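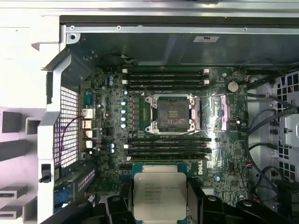
Sallemville Film Society | Projection and Technical Support

Ticket: Rastside, subtitles ahead of the dialogue
Opened by: Magdalini Theodorakopoulos, programming
Assigned to: Jamshid Mohammadi
Opened: 19 Jan 2019
Status: Closed

Magdalini Theodorakopoulos wrote:

I watched the Rastside file this afternoon in the small room to write the program note. The English subtitles are fine through the opening, the bus journey and the first dinner. After the brother leaves the house they start coming up before anyone has spoken. In the courtroom part you read the verdict while the judge is still sitting down. It stays like that until the credits. The picture and the sound match each other the whole way. We have the public screening coming up and the whole last act depends on who says what, so I would like this looked at soon.

I was playing it in Wolard with the subtitle file that came in the same folder. I did not change any settings.

Jamshid Mohammadi wrote:

Thanks. Can you tell me if the gap gets bigger as the film goes on, or if it is the same size at the end as when it starts? If it grows, the subtitles were made for a different frame rate. If it stays the same, something has been added to or taken out of the film at one point.

Magdalini Theodorakopoulos wrote:

Same size, I think. I didn't time it. It felt as bad in the kitchen argument as it did in the courtroom.

Jamshid Mohammadi wrote:

Checked with a stopwatch at three places after the brother leaves. The subtitles are 11 seconds early at each one. Before that point they are correct. So it is a fixed offset and the frame rate is not the problem.

Tried so far:
- Reloaded the subtitle file. No change.
- Turned off automatic sync in Wolard. No change.
- Delayed the whole subtitle track by the full gap. Second part is now right, first part is now wrong. Put it back.
- Played the same folder on Loan Đàm's laptop. Same result.

Phúc Mai wrote:

Is it worth ruling out the machine in the small room? It stuttered during the shorts program and I had to restart it.
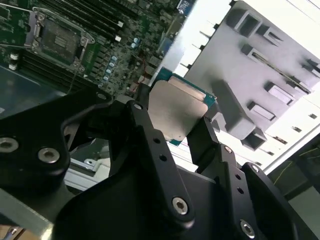

Jamshid Mohammadi wrote:

Rastside plays without dropping frames in the small room, and I had the Wolard statistics window open for the full length to be sure, almost 100 minutes. The stutter in the shorts program was a bad network copy of one title and is on a separate ticket. A slow machine would also put the picture behind the sound, and Magdalini says those two match. For anyone reading who hasn't had a computer case open, the processor is the square part with the silver metal cover on a piece of green circuit board, and it does the decoding for the picture. Subtitles are only a text file with times in it. They are very little work for any processor, and they would not go wrong at the same line on two different computers. I am leaving the hardware alone.

Bảo Đinh wrote:

I saw this film at a festival last March and I don't remember the shot of the empty orchard after the brother drives off. In the version I saw it went straight from the car to the mother at the sink. Could ours be a longer cut?

Jamshid Mohammadi wrote:

That fits. I timed the orchard shot, first frame to last frame, and it is the same length as the gap. The first line that comes up early is the mother's, right after it.

I have written to Ertürk, the distributor, asking which version we were sent and which version the subtitles were made for.

Reply from Ertürk (pasted by Jamshid Mohammadi):

The film you have is the director's revised version. The subtitle file in your folder was prepared for the festival version. The orchard shot was put back for the theatrical release. Please find the corrected subtitle file attached. It is labeled version 2. We would ask you to delete the earlier one.

Jamshid Mohammadi wrote:

New file loaded. It opens in Wolard with no errors. Checked the opening, the first dinner, the mother at the sink, the courtroom and the final phone call. All in time.

One small thing: accented letters in the names on the end titles showed as boxes the first time. I set the text encoding to UTF-8 in the subtitle menu and they are correct now. That setting has to be made again if the file is opened on another computer.

Magdalini Theodorakopoulos wrote:

Watched it again from the bus journey to the end with the new file. The subtitles are right all the way. The verdict lands when it should. I have changed the program note to say it is the revised version, and taken out the running time until Ertürk confirms it.

Loan Đàm wrote:

The old subtitle file is gone from the server and from my laptop. If anybody has a copy on a memory stick from the preview, please delete it.

Jamshid Mohammadi wrote:

Closing. The screening copy is in the Rastside folder on the main hall player, with the subtitle file next to it under the same name. Bảo is projecting and has the encoding setting written on the cue sheet.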